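Bench notebook, Gilani shop
3/21/22
Narnix wrist kit on trial from Briderer, soft-bin work

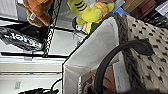

Daniyal Marwat thinks we should send it back. He wrote as much in the margin of the last entry, and then more of it in the shared notes this morning: the gripper is fine, the camera is fine, but we'd be paying for the two of them bolted together and for a calibration we could do ourselves in an afternoon, and he'd sooner have the money go toward a second arm controller. He also doesn't like the cable.

I don't agree, or not yet, and I want to set down why while the thing is still on the arm and I can walk over and check what I'm saying. The trial is 30 days from delivery and I would hate to use it all up on being annoyed with the connector.

What we have, for anyone picking this up later: the Narnix kit is a two-finger gripper with a small camera at the wrist, a bracket, a cable loom, and a license for the Wikisow software that records the camera along with the joint positions. Briderer sells it as one box and won't split it (I asked, very nicely). The quoted price is $2,985 and with shipping and the spare finger pads it comes to over $3,000, so it goes past what I can sign for alone and needs the long form. Daniyal, if you're reading, the long form is in the drawer and I've started it in pencil.

Setup

Went better than the last kit. The bracket sat flat on the flange the first time, the screws were the right length, and there was a proper paper drawing in the box with the torque values on it, which cheered me up more than it should have. The loom is another story. It comes off the side of the wrist and wants to stand out in a big loop, and when the last joint turns past a certain point the loop goes tight against the bracket. I have it tied back along the forearm with the soft straps for now. Please don't use zip ties on it, I've already had to cut one off and came within a hair of the jacket.

Calibration was the part I expected to lose a day on. You hold the printed board in front of the wrist, let the arm wander through its poses, and the software tells you whether it's happy. It was happy on the second try. The first try I had the board under the window and the glare washed it out. Daniyal's point that we could do this ourselves is true, and we have, but I remember how those afternoons went and I think he's remembering them kindly.

Soft bins

We picked the kit up for soft bins and cloth things, so I've kept it to that and left the nice rigid test blocks in their tray. The woven basket with the white liner is a mean target and I've grown fond of it. The outer wall is all small dark marks on a cream ground, the liner is nearly one flat pale sheet, and the dark grey braid runs between them. The depth estimate loves the pattern and the braid. On the liner it has almost nothing to hold on to, and it fills in with a guess that bulges toward the camera. If you plan a grasp from that guess the fingers stop short. I had it happen over and over before I thought to look at the raw depth and not the smoothed one.

The fold at the top corner of the liner is a help. There's enough of a shading change there that the estimate settles, and coming in along the fold works a good deal better than coming in on the open panel. I'd like us to write that down as a general habit: look for the fold, approach by the fold. It may be obvious to everybody else, but it took me most of a morning and a fair amount of tea.

The handle is the other trouble. It's black and smooth and it arches across in front of both the liner and the braid, and the segmentation can't decide whether it belongs to the rim. In most of my runs it has been lumped in with the rim, so the planner believes the rim comes a good way toward us and keeps the fingers clear of a place that's wide open. That isn't the hardware's fault, but Wikisow is part of the box so I'm counting it against the box. I've written to Briderer's support to ask whether the model can be retrained on our side or only on theirs. They answered the same day, very friendly, and didn't answer the question.

Tilt

A note on the tilted views, because I can see this coming up again. With the wrist rolled over, all the uprights lean, and both the wire grid and the tall edge of the liner go off on a diagonal. I used to correct for this in the recording and I've stopped. The joint positions are stored alongside, the roll can be recovered any time, and the rotated copies lose their corners, where the things we care about have an unkind habit of being. Leave the recordings as they come off the wrist. If you need them upright for a slide, make a copy and put it in the slides folder.

Focus

The lens is fixed. The product sheet is proud of this and I can see the argument, there's nothing in it to drift. But the part of the gripper nearest the camera is always soft, a dark smudge down in the bottom right corner, and any measurement that depends on seeing the fingertip's true edge is going to be poor. For us that's mostly harmless, as we get the opening width from the encoder. For anyone hoping to check visually whether they've pinched one layer of cloth or two, it's a real drawback, and Daniyal is right to bring it up. (He did bring it up. I left it out of my summary at the top because I was cross.)

Small print is a loss too. I can't read the white lettering on the black cloth item over by the shelves, and the little label near the bottom of the white panels only shows faint markings. I had half hoped to sort by label from the wrist and I'm giving that up for this camera. The old overhead one can have the job back.

Color, on the other hand, is lovely. The yellow plush with the black stripes comes out a clean lemon yellow and can be picked out by color alone with a very lazy threshold. The brown one is harder, it's a warm tan and there's cardboard in the basket and there are brown boxes behind, and a threshold generous enough to catch all of the fur will happily take in the boxes as well. Its white tag stands out well against the brown, though, and I wonder about finding the tag first and growing outward from there. Somebody younger than me should try it.

Gripper itself

Very pleased, and I'd like that on the record since the rest of this reads like a complaint. The pads are soft enough to hold fabric without marking it and the force setting does what the number says. I ran it at setting 6 for the plush and backed off for the liner, which is thin and puckers if you're rough. Opening and closing is quiet. The old one used to make me jump.

One thing to watch, when the fingers close on nothing they report a grasp for a moment before they correct themselves. If your script reads the flag straight away you'll think you're holding a bear when you're holding air. I put a short wait in the close routine and it's been behaving. The wait is commented, please leave it in, even if it looks like something I forgot to take out.

Cables

Daniyal's complaint, and fair. Apart from the loop at the wrist there's the tangle on the left by the foot of the basket, black cables lying in coils with one of them running up toward the liner, and a thin black line on a pale background is just the kind of thing the segmentation likes to call an edge. I should clear them before the next set. I've also caught myself wanting to leave them, since a customer's floor will have cables on it and we may as well know. Let's do a set each way and label them clearly, and agree beforehand which folder is which so we don't have another week like the one with the towels.

What I'd like to ask Briderer

Whether the license carries on when the software updates in June, or whether that counts as a new version and a new fee. The wording on the quote could be read both ways and I've read it both ways.

Whether the loom can be had in a shorter length or with an angled plug.

Whether they'd take back the spare pads if we return the kit, as they came sealed and I haven't opened them.

Where I've got to

Leaning toward keeping it, if they'll do something about the loom. Daniyal is leaning the other way, and I've asked him to take the arm for the next session and try the liner himself, coming in by the fold and then on the flat, with the raw depth showing. He can add his notes below mine. The straps for the forearm are in the blue tray and the calibration board is flat on top of the cupboard with a book on it, please put it back the same way because it curls.

Still to do: clear the cables, rerun the handle cases with the rim mask drawn by hand, finish the long form in ink.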